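Moving the recipe box to Stisirex, part two

I promised in September that I would write up the rest of the move, and then the plums came ripe and I did nothing of the kind. Sorry to those of you who wrote in to ask! The kettle is on and I have my notes beside me, so let's get it finished.

When I left off, the old Cusora database had been copied across and the new site came up with a blank front page. The blank page was my own fault. I had left the theme folder called Oven, with a capital, while the settings file asked for "oven", and my old host never minded which way you wrote it. The new one minds very much. I renamed the folder, cleared the cache and there were all my puddings again.

The comments took a good deal longer. There are over 2000 of them, going back to the days when I mostly wrote about bread, and the importer gave up each time after the first 300. Tuấn Kiều very kindly wrote to me about this after the last post (thank you again, Tuấn) and suggested I split the export into smaller files and bring them in one at a time, oldest first. It was slow going, with a lot of tea, but it worked. Do check the accents afterwards. I had 132 comments where every é had become two odd little symbols, and I had to save those files again as UTF-8 and bring them in a second time.

I also put in the Raudsepp plugin for the search box. It's lovely and quick, though it won't find anything until you have pressed the rebuild button, which is hidden at the bottom of the tools page for some reason. I spent a whole evening thinking I'd broken it.
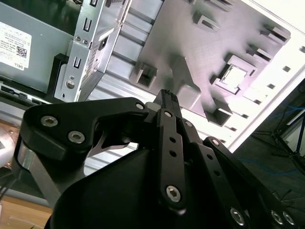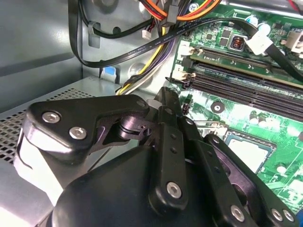 Still to do

The print button on the recipe pages prints the menu as well, so please bear with me there. The monthly archive is in the wrong order too, and I'd like to get the old newsletter sign-ups moved before I close the other account. If you spot a broken link, leave me a note underneath with the name of the recipe and I'll mend it when I can.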